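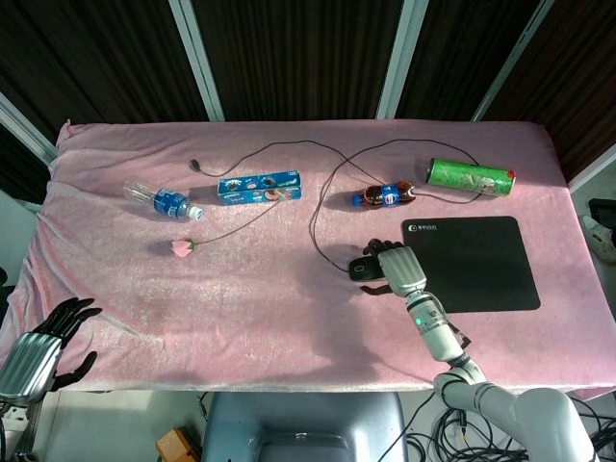 **Open day at Brollov, Florkberg site: frequently asked questions**

Last revised 6th November. Queries not covered below go to Melur Simanjuntak at the front desk.

### What does the demonstration cover?

Table-top handling with a two-armed humanoid robot. The objects are ordinary ones: drinks bottles, a biscuit box, a snack can, an artificial rose, a computer mouse on its cable. Each run is a single task, such as taking hold of the mouse or moving a bottle.

### Why is the table covered with cloth?

Soft plush creases and shifts when an object is dragged. A hard top would make most of the tasks easier. The cloth stays on for all public runs and is not smoothed between them.

### Is the robot working on its own?

It depends on the session. Morning runs are driven by an operator. Afternoon runs use the Lumenta controller, trained on 2720 recorded runs. The mode is written on the board by the door.

### Does it use both hands?

Some tasks need only one. The other hand is then held open, clear of the objects. It is still powered, so the same safety distance applies on both sides.

### How close may visitors stand?

Two metres from the table edge, behind the floor tape. Cables run across the floor on the robot's side and visitors may not cross them.

### What happens if it drops something?

The run is logged as failed and the operator resets the table. Please do not pick up items yourself, even if they roll past the tape.

### Can I bring my own object?

Yes, if it weighs less than 522 g and has no sharp edges. Hand it in before the session. Glass and open food are refused.

### Is photography allowed?

Yes, without flash. Flash disturbs the cameras.

### How do I get in?

Use the Druswood entrance. Booking is required for groups only. The next open day is planned for February, and booking for it has not opened.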